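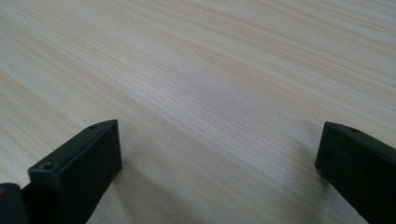
Home Notebook Builds Parts shelf Tool hours Log in

Stasiv workshop notebook / Pluna gripper
December, entry 28
Posted by Mulugeta Chala

Started 6:40 pm, bench by the window, Osamu on the lathe until 8 so no fine measuring until he was done. Bench shakes.

Picking up from Marion's last note. She left the left finger on with fresh screws and the right one as it was. Her question was whether the slop is in the finger or in the carriage. Carriage. Took both fingers off, wiggled the bare carriage by hand, same play. So the new finger prints are fine and we can stop reprinting them, please. There's a whole spool gone on those.

What I did, in order, more or less:

- power off, unplugged the Garnon board, let it sit
- fingers off, bagged the screws (the M3s, NOT the ones from the lid tin, those are a hair longer and bottom out)
- carriage off the rail. Rail dirty. Wiped it with alcohol, black stuff came off for ages
- the left slide block has a flat spot, can feel it with a fingernail. Right one ok
- swapped left block for the spare out of the Horen kit. Spare is tighter than I'd like but it runs
- one drop of oil, not grease. Algirdas will say grease. We tried grease in the fall and it picked up every bit of sawdust in the room

Then back together. Put it on slow and ran open/close without anything in it. Sounds a lot better, the tick at the open end is gone. There's still a small hum when it holds position, I think that's just the current set too high. Turned it down a notch, hum went down, didn't go away. Leaving it.

Homing

This ate most of the evening. After the block swap the home position moved, obviously, and I forgot the offset lives in two places. Changed it in the config file, restarted, nothing changed, changed it again, restarted, nothing, swore, went and got tea. Ataahua looked over my shoulder and said did you change the one on the board too. I had not.

So, for whoever does this next: the config file value gets overwritten at startup by whatever is saved on the board. Set the board FIRST, save, then the file. Both should now read 828 at fully closed and 2563 at fully open. If you see anything else on power up, dont run it, somebody has reset the board.

Old open value was higher. I pulled it in on purpose so the carriage stops short of the hard end. That's where the tick was coming from, it was tapping the stop every single cycle. We lose a bit of opening. Marion, if that kills your jar idea come talk to me before you put it back.

Grip tests, with the new numbers, slow speed, wrist at the low height:

Scrap pine block: fine, held, no slip on lift. Did it three times.

Foam cube: fine. Squashes more on one side. Is the right finger sitting a touch further out? I can't tell by eye and the calipers were at the other bench by then.

Hex key, flat on the table: no. Tips go either side and then just skate over it. We knew this. Needs some kind of thin edge on the end face, or we stop pretending it can pick up flat stuff.

Felt pen: picked up twice, dropped once. The drop was me, I jogged the wrist too high before it closed. Not counting that as a failure but writing it down.

Empty plastic cup: crushed it a bit. Force limit still not doing anything that I can see. Is it even wired into the loop? Algirdas you wrote that part, I read it twice and got lost at the filter.

Pads

The end faces are still bare plastic. I know we said rubber. I cut two bits of bike tube and held them on with double sided tape to see, and they were great for the pen and then one slid off sideways on the pine. So tape is out. Contact cement? or glue plus a wrap around the edge. Also the raised lip on the upper face gets in the way of any wrap, so if we do print again that lip could go. Osamu says it's there for stiffness. Maybe. He drew it, so I'm not going to sand it off behind his back, but I'd like to see one without.

Don't block the screw holes with whatever pad you come up with. I did that and had to peel it to tighten up.

Table

Keep it clear when the arm's homing. It drops lower than you think on the first move, lower than it did before, as the mount got shimmed and no one redid the floor height. I set the floor height up a bit tonight as a stopgap. Needs doing right with the gauge. Found a shallow dent back by the clamp which I'm pretty sure is ours and not the woodworkers, will own up.

Camera view off the wrist is ok now btw. I get both tips in, more of the left than the right. Would be nice to have it even for the pick-up script but I don't want to touch the bracket again this month, every time it moves we redo the whole calibration. Ataahua thinks the script can just live with it. Fine by me.

Cable: zip tied it along the forearm, left slack at the wrist. Turned it end to end both ways and it doesn't pull. The connector on the motor side is still the bad one, push it in until it clicks and then push it again.

Left to do

- order slide blocks, a pair, dont just replace one again
- calipers on the right finger, compare with left
- floor height with the gauge
- force limit, Algirdas
- pads, anybody with a better idea than mine
- print one finger without the lip (ask Osamu)
- put the M3s in a labelled box!!

Tried one last thing before packing up, bumped the speed to normal and ran the pine block again. Held on the lift, slipped a little on the turn. Didn't have time to chase it. Put speed back to slow and saved, so it should come up slow for you.

Off at 10:15. Board unplugged, arm parked, the spare block's old bag is in the drawer with the part number on it so don't throw it.

Added next morning, M. McIver: jar idea is dead anyway, leave the open value where it is. I have contact cement at home, will bring.

Stasiv shared workshop | Contact the bench group | Copyright Stasiv members | Back to top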